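How to pack small orders so they arrive in one piece

Updated November 17, 2023

Quick one today because orders are piling up. People keep asking how I pack stuff for the Karnham market site and how come so little comes back broken. Past 1,000 parcels now, started on a kitchen counter in August. Same method since, more or less.

What you need

Cardboard boxes, new or clean used. Paper for filling. Tape, the good kind. A marker. A kitchen scale. Labels. Scissors you don't mind getting gummy.

I buy plain boxes from Harkasero in packs of 25. Used ones are fine too, just cover the old barcodes. All of them. Had one parcel go back to the original sender, some warehouse in the next state, took weeks to sort out.

Step 1 – pick the box

Put everything you're sending on the table first, grouped how it'll sit. Then pick the box. Don't pick the box first. You want a couple fingers of space on every side, more for glass. Too big is worse than slightly too small, because you pay for the air and everything rolls about.

Several small boxes of the same size? Line them up in rows, flat side to flat side. They hold each other up.

Step 2 – tape the bottom

Three strips. One down the seam, one across each end, so it makes an H. Press it down with the side of your hand. If the tape lifts at the corners the cardboard is dusty, wipe it and go again.

I used Yeo tape for a long time, then switched to Bova, which is noisier but sticks in a cold garage. Either one. Not masking tape, please. Not string.

Step 3 – bottom layer

Crumple paper, dont fold it. Folded paper goes flat in a day. Big loose balls, packed close, till you can press down and feel it push back.

Step 4 – load it

Heavy things go in first, in the corners if you can. Start in one corner and work across. Anything with its own retail box stays in its retail box. Wrap it if the customer cares about the box (collectors do, ask them).

Glass stands up. Plates go on edge like records – never flat in a stack. Liquids in a zip bag, lid taped.

For tall boxes I lay the whole thing on its side and slide stuff in, then stand it back up slowly. Saves your back and you don't drop things the last few inches.

Step 5 – fill the gaps

Poke paper down every gap. Sides first, then the top. Close the flaps without tape and shake it. Hear something? Open it and add more. Do this evry time, even when you're late for pickup. Especially then.

Slip the packing list in on top, and a second copy of the address in case the label comes off.

Step 6 – close and weigh

Same H on top. Weigh it after taping, not before, I got caught with postage due that way. Write the weight small on the bottom in marker. Label on the biggest face, flat, not over a seam.

How long it takes

First few will be slow. I'm at 8 minutes for a mixed order, less for repeats. Do them in batches – all the bottoms taped, then all the loading, then all the labels. Much quicker than one at a time.

Ok that's it. Next post is customs forms, once I've found my notes. 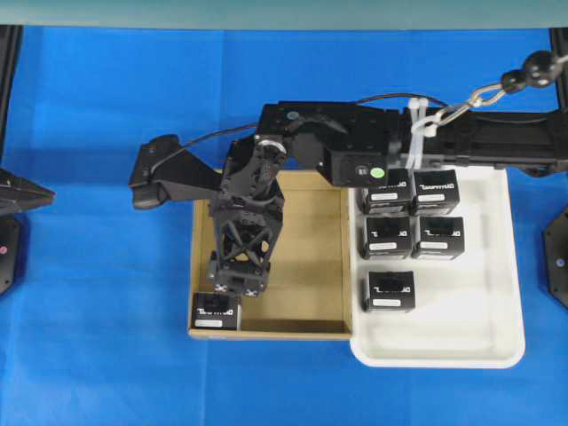
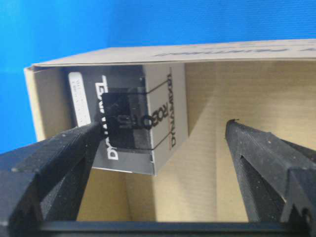 Small boxes going into bigger cardboard ones, blue cloth behind.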